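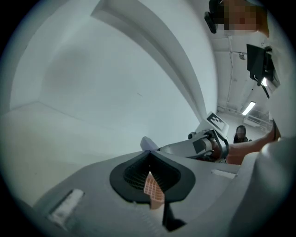
The screen on its stand, tilted, over on the right.

Trultau Tilting Screen Stand – review after a long stretch of daily use
December 10, 2024

I have been meaning to write this one up since January, when I finally gave up on propping my screen against a stack of catalogs and ordered the Trultau from Bidska. It cost me 700 kronor, and I spent far too many evenings comparing it with the Flindorum, which was 1,000 and looked very handsome in the shop photos. I'm glad I went with the cheaper one (my wallet was too!).

What I love most is the angle. I'm on my feet a lot when I work, moving from one side of the room to the other, and a screen that sits bolt upright is no good to me at all. With the Trultau you loosen the knob at the back, tip the screen to where you want it, and tighten up again. Mine has stayed put ever since, even with people leaning in and bumping the table now and then.

Putting it together was easy enough, though the instructions are tiny and the bag had 2 screws more than the drawing shows. I still have them in a jar and I still wonder about them a little.

A few grumbles, then. The base is wider than I expected, so measure first. The cable clip is flimsy and mine snapped the first month – I use a bit of string now and it works fine. And if you keep a bright lamp close to the screen, as I do, you'll be fiddling with the tilt for a while before the glare goes away.

There's a taller version for 3,000, which seems like an awful lot of money for a longer pole. For a normal-size screen I would happily buy the small one again, and I'm thinking of getting a second for the sewing room.

Four stars out of five, with the missing one for that clip.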